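Safe practice for home pickup tests around soft stuff – what rules do you use?

Posted in Home & Service Robots 2026-10-25
479 views

skeltent_dad

Need some help with a written procedure. We run a small tidy-up arm in a furnished apartment, two-finger gripper, camera at the wrist. Jobs are clothes off the sofa, clothes off a chair, into a bin. No cage, no fence, just a living room with people walking past it. Until now the rules were "keep your hands out of it" and a red button on the wall.

Now the building owner (Lellness, they manage the whole block) wants something on paper before November. Fair enough. But everything I find is written for factory cells with a painted line on the floor. Our gripper goes down onto cushions. There's no line.

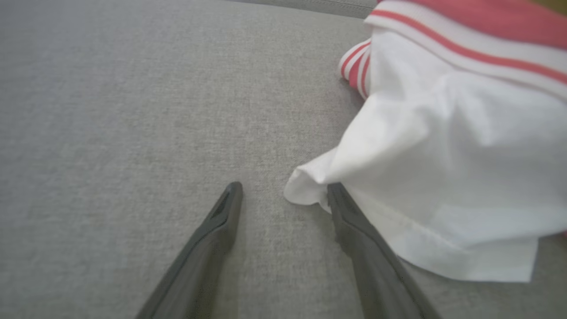 My main worry is the approach. Fingers come in open, one of them ends up under a fold of the shirt before anything has closed, and the operator sees it on the monitor and reaches over to pull the cloth straight. Everybody does this. I've done it. Second worry is force – the number that holds a T-shirt is tiny, but people turn it up when a thick hem slips and then leave it up for the next person.

So:
Do you let anyone touch the cloth while the arm is powered?
Who is allowed to change grip force?
How do you deal with upholstery, do you count it as part of the workpiece or as an obstacle?
And is there a standard that really covers this or am I making it up from scratch?

Short answers fine. I have two pages to fill and not much time.

hillel_bench

Did this last year for a similar setup, so from memory, sorry for the mess.

Standards first. ISO 13482 is the one for personal care robots, start there. ISO 12100 for how to do the risk assessment itself. The industrial ones (10218) are worth reading for the stop functions but don't copy the layout stuff, it wont fit a living room. Check you've got the current edition of each, they get revised.

Nobody touches cloth with the arm live. That's the one I'd print big. If it needs straightening: stop, wait for the stop light, straighten, step back, say "clear", restart from the home pose. Do not resume from where it was. The arm doesn't know you moved the shirt and it will carry on with the old plan.

Reset is at the stop button, on purpose, so you have to walk away from the sofa to get going again. Ours is 2 meters from the edge of the reach. Annoying. Keep it.

Force. Two profiles, "light" and "heavy", saved and locked, and the operator picks one. Anything else is a change and goes in the log with initials. It goes back to light at the start of every session, in software, so no one has to remember.

Upholstery – treat it as an obstacle that gives. Meaning: touching is allowed, slowly, and pushing is not. We set a contact limit on the downward move and the arm backs off if it goes over. Seams and the gap at the back of the cushion are a no-go strip. A fingertip that gets down in there can be clamped by the cushion and then your force reading means nothing much.

Clothes: check before each run for zippers, drawstrings, pins, things in pockets. Drawstrings are the bad ones. Anything with a cord goes in the other pile until you've got a rule for cords.

Also people sit on sofas! Write down that nobody sits on it during a session, including the far end, including "just for a sec". We had to add that after the first week.

tmarsh_offcut

just use a slower speed and you'll be fine. standards are for people selling the thing, you're only testing

ahmadpour_lab

Would not follow the post above. Speed limit is good but it isn't a procedure, and if a visitor gets a finger pinched, "only testing" is not going to help you with the owner or the insurer.

Agree with most of hillel. Few things to add.

Open fingers count as a hazard too. People relax when the gripper is wide open because it looks like it isn't doing anything. It can close at any time in auto. In our sheet the pinch zone is the whole space between the tips whenever power is on, wherever the fingers happen to be.

For a finger going under a fold: don't close and hope. Back straight out the way it came in, look again, new approach. Two failed tries on the same item and the operator stops and resets the cloth by hand, power off. Without a cap they'll sit there and try 16 times and by then the thing is wound around the finger.

Wrist camera is not a safety device. Put that sentence in. It sees what's right in front of the gripper and nothing behind the elbow, so you still need a person with eyes on the room and a hand near the stop. That person doesn't also run the laptop.

Inspect the fingers at the start of the day, run a fingertip (power off!) along the edges. A nick will snag a knit and pull. Log it even when it's ok.

Page count: ours is 8 pages and only the first gets read. Put the stop rule, the no-touch rule and the sofa rule there, rest behind it.

skeltent_dad

Great, thanks both. Taking the restart from home thing and the cap on tries more or less word for word. Hadn't thought about cords at all, there's a hoodie in our test pile so that comes out tommorow.

Will ask Lellness if they want the log too or just the procedure.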